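Hand-held gripper collection: session safety and inspection checklist
Site: Echevarría, round table by the glass
Task: table clearing, two operators
Inspector: Nerea Cifuentes
Second reader: Hugo Carrasco
Date: August 1, 2022

Please write OK, NOT OK or N/A, and put a comment for every NOT OK. A comment for OK is welcome also.

1. Before the start

1.1 Permission of the site signed and in the folder. OK

1.2 Walking path of the customers stays free. OK
Comment: One chair had to be moved by me. I put it back in its place at the end.

1.3 Bags and personal things are away from the work zone. NOT OK
Comment: A red bag stayed next to the table during the first part. It is not a danger for the hands, but the strap can catch a sleeve. I ask that bags go under the counter from now on.

1.4 Table is stable when pushed with one hand. OK

1.5 Cloth lies flat, no part hangs where a foot can pull it. OK
Comment: There is a fold crease in the cloth. I accept it, it does not lift the objects.

2. Grippers

2.1 Pivot pins complete and tight on both arms. OK, with remark
Comment: On one gripper the outer right pin has a reddish look and the other pins are silvery. I do not know if it is rust or only another kind of pin. Hugo, please check this before the next session.

2.2 Finger pads are fixed and not torn. OK

2.3 Trigger returns by itself after release. OK
Comment: Tested 18 times for each gripper, as the Vedilen sheet asks.

2.4 Fingers of the operator stay behind the guard line. OK

3. Work with two operators

3.1 Operators agree by voice who goes first. NOT OK
Comment: They agreed at the beginning and later they forgot. The table is small, so two grippers come over it at the same time and the wrists can meet. I stopped the recording for 3 minutes and we repeated the rule.

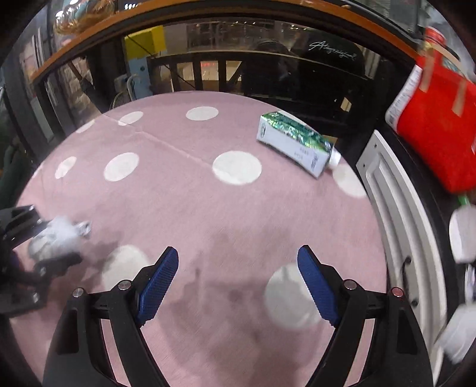 Photo: Dridano field collection / Echevarría site

3.2 Only one gripper closes on an object at a time. OK
Comment: One gripper holds the crumpled item while the other one waits open near the carton. I find this correct. The waiting gripper should stay a little higher, in my opinion.

3.3 Drink containers are closed before they are used as objects. OK
Comment: I closed the carton cap by hand before the first example. Please do it again after every break.

3.4 No glass objects on the table. OK

4. Recording

4.1 Each example starts and finishes with the gripper open. OK

4.2 Failed grasps are kept and labeled as failed. NOT OK
Comment: The new operator deleted two of them. The learning system needs the failures too — we explained this in the April training, but she was not there.

4.3 Number of examples is under the daily limit for one operator (120). OK

4.4 Upload to Komcombe complete, count agrees with the paper list. OK
Comment: Total for this site is now 1,340 examples.

5. After the session

5.1 Pads cleaned, grippers in the case. OK

5.2 Table and floor given back clean. OK

Result: accepted with remarks. Open points are 1.3, 2.1, 3.1 and 4.2.

Remark of the second reader (H. Carrasco): Agreed. Until 2.1 is checked, use the spare gripper. For 3.1 I will add a line to the operator card.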